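Search jobs, places, keywords Go

Packing and Table Room Assistant (part-time)
Jansen Games Room, Gramlow

Jansen Games Room is looking for a part-time assistant to pack game kits and help keep our table room in order. The job is 20 hours a week, starting in October. Shifts begin at 9 in the morning.

We lend out mahjong sets and other table games to clubs, libraries and private parties. Each kit goes out in a soft bag with its printed papers and comes back the same way. Most of the work is filling those bags, emptying them again and putting things back on the right shelf.

What you will do

— Pack bags for pickup from the order sheet
— Unpack returned bags and check the contents against the list
— Set aside anything torn, stained or missing and write it in the log
— Throw out used packaging and keep the packing tables clear between orders
— Put tiles back in order on the mahjong tables after a session
— Brush down the felt on the tables
— Answer the door and hand over orders when the desk is busy

What we ask for

You should be able to stand for most of a shift and lift a full kit bag. You need to read an order sheet carefully and have neat handwriting. Knowing how to play mahjong helps but is not required. We will show you the tiles and how each kit is laid out. Experience in a stockroom, a library or a store is welcome.

What we offer

Paid training during your first two weeks, a fixed schedule, and free use of the tables outside opening hours. Staff can borrow any kit that is not booked. Pay is discussed at the interview and depends on experience.

How to apply

Send a short letter and a list of past jobs to Loredana Ferri, Jansen Games Room, 109 Pradero Street, Gramlow. You can also leave them at the desk. Please say which mornings you can work. We will invite selected applicants for a short talk and a trial hour at the packing table — bring comfortable shoes.
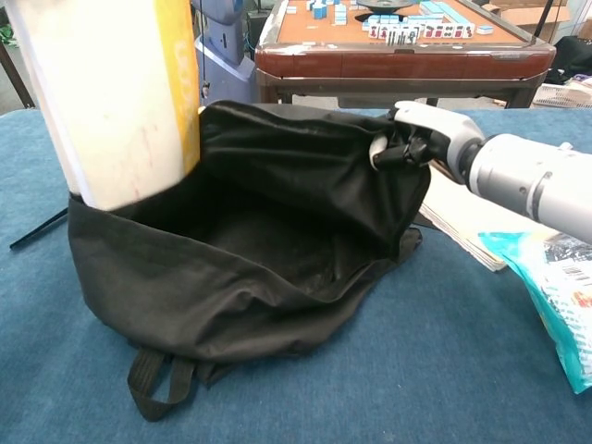 A black bag open on the blue table, with a mahjong table behind.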